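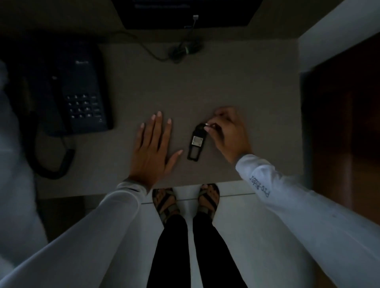

Desk task, ring on black object: right hand at the ring, left hand flat on the desk.

July, Dultotia desk series, entry by C. Sequeira

The head-view recordings were segmented again today under the revised contact rule. A segment now opens at first fingertip contact with the ring and closes at release. The former rule relied on wrist speed and performed poorly on fine work – the wrist hardly moves during a pinch.

Of 70 clips in the batch, 50 received the same boundaries from both annotators. Most of the remainder differ at release, where the fingers hide the ring. Tolerance stays at 4 frames until the Lehner comparison is complete.

Clip 2067 is to be relabeled before policy training resumes.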